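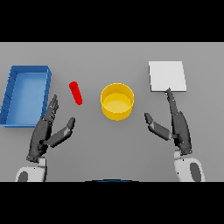
Kettani 50 Ring Light for Beauty and Portrait Work

Product code: KT-979
Category: Studio lighting / Continuous
Supplied by Novisholm

Overview

The Kettani 50 is a continuous LED ring light for close portrait work, cosmetics shoots and make-up application. It has an outer diameter of 50 cm and a central opening wide enough for most full-size camera bodies with a standard zoom fitted. Output is adjusted by a single dial on the rear of the housing. Colour temperature is set on a second dial next to it.

The ring carries 248 LEDs in two alternating groups, one warm and one cool. Both groups are driven at all settings, so the circular reflection in the sitter's eyes stays unbroken when the colour is changed. Lip gloss, metallic eyeshadow and other reflective products should be lit through the cloth diffuser supplied.

Specification

Outer diameter: 50 cm
Light source: 248 LEDs, warm and cool
Colour temperature: 3200 K to 5600 K, variable
Dimming: stepless, 1 to 100 per cent
Power: mains adaptor, 3 m lead
Mounting: standard stand spigot, tilting bracket
Cooling: passive, no fan
Finish: matt black

In the box

Ring light head
Tilting bracket
Mains adaptor and lead
Cloth diffuser
Camera plate
Carry bag

The stand is sold separately. The Prasmont folding stand is suitable at all heights. Lighter stands may be used with the head below shoulder height, provided a sandbag is fitted.

Use on set

Place the head at the sitter's eye level and at arm's length for lip and eye close-ups. For head and shoulders, move it back and raise it slightly. Allow the unit to run for ten minutes before matching colour against other lamps. Skin tones should be checked with a grey card after any change to the colour dial.

The diffuser is washable by hand in cool water. Do not refit it damp.

Customer notes

"Used for a lipstick campaign with three models. Colour held from first shot to last. The bracket needs tightening after transport."
Gleice Brandão, make-up artist

"Quiet enough for filmed interviews. I would have liked a longer lead."
Darren Hebden

Availability

In stock for dispatch from the Vokovville warehouse. Orders placed before noon leave the same day, except on Saturday. Trade accounts and hire enquiries are handled by Radwa Tahiri. Spare diffusers and adaptors can be ordered separately under the same product code.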